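Home Letters Mending Shop About

We use cookies to remember whether you've already signed up for the newsletter. OK Manage

The Clerkness Letter
November 27, 2021

Frayed edges, and what I did about mine

Hello again, menders! My winter coat came out of the closet last week and both cuffs had gone. I knew they were thinning back in March and I put the coat away anyway, telling myself I'd fix it over the summer, and of course August came and I was eating peaches on the back step and not thinking about wool for one second. So now it's cold and I have a coat with whiskers.

A lot of you wrote in after the last letter asking about edges (cuffs, hems, towel ends, the strap of a bag where it rubs the buckle), so I'm giving the whole letter to them. Holes get all the attention in mending books. Edges are where most of my things go first, though, and I think they're harder, because there's fabric on only one side of the trouble and you've got nothing to anchor to on the other. 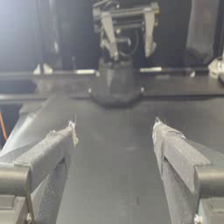

Photo: Cheng-en Mak

My first piece of advice is to leave the scissors in the drawer. I know! The fuzz is ugly and you want it gone. But those loose threads are often still attached to good cloth, and if you trim them right back you've made the edge shorter and started the next row coming undone. I lay the cuff flat, smooth the threads in the direction they want to go, and run a line of small backstitches a little way in from the damage, through the solid part. That's the fence. Once the fence is up you can snip whatever's outside it.

Then you have to choose: cover it, turn it, or stitch over it. For my coat I covered. I bought a length of wool binding at Ng, the notions place by the bus depot, where they still cut it off the roll and fold it up in brown paper for you. I got 20 inches for the two cuffs and had a bit left over, which is now a bookmark. Binding goes on in two passes, right side first, then folded around and slipstitched inside where it won't show. Take your time at the sleeve seam, where everything is thick and the needle wants to wander. I broke one there and said something I won't print.

Turning is the old shirt collar trick. You unpick the collar, flip it, and sew it back in with the worn side hidden underneath. It works on some cuffs too, if they're the double kind. My grandmother did all my grandfather's work shirts this way and I have one of them still, a blue one, and you can't tell unless you go looking for her stitches. (I go looking for them quite often.)

Stitching over is for when you like the mend to be seen. Blanket stitch is the one everybody knows, and it's lovely on a towel or a dishcloth. Keep the stitches closer together than you think they need to be. I used the Eno cotton for a set of kitchen towels this fall, the mustard color, and it has held up to hot washes with no bleeding so far. I tried Werar thread on one of them too and found it a bit stiff, although it might be just the thing for canvas. 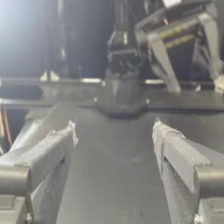
Catching it early is the part I'm worst at, as the coat shows, so I've been trying to learn what an edge looks like before it gets to the whisker stage. First there's a shine, then the color goes pale along the fold, and after that you get fluff. If you're at the fluff, you're due a repair now. The whitish stuff at the end of the left finger in the photo, all ragged with its fibers sticking up and out, is well past due by my standards, and if that were a bag strap on my table it would be getting a whole new covering, no darning. Whatever you've got at that stage, be generous and take the new piece well back onto the sound part. A patch that only just covers the damage will have fuzz peeking out again in a month.

A few of you asked about glue. I've used the liquid fray stopper on ribbon ends and on the inside of a backpack, and it's fine where skin won't touch it. On a cuff it dries scratchy. I tried it on a pajama sleeve once and ended up cutting the whole band off and making them short sleeves.

Some odds and ends! We're up to 890 readers, from 760 in the summer, and I'm pleased as anything. I still owe replies to six of you about moth damage and I promise they're coming, I just wanted to test the felting idea on a scrap sweater before I told you to do it to a good one. If you've got a turned collar in the family, send me a picture of the inside. I want to see the stitches.

Next letter is pockets. I have opinions about pockets, and one pair of corduroys that's been waiting on the chair since before I moved the chair.

Happy mending, and wear a thimble.

Enjoying the letter? Enter your email to get the next one. You can unsubscribe at any time.

Contact | © 2021 The Clerkness Letter | Back to top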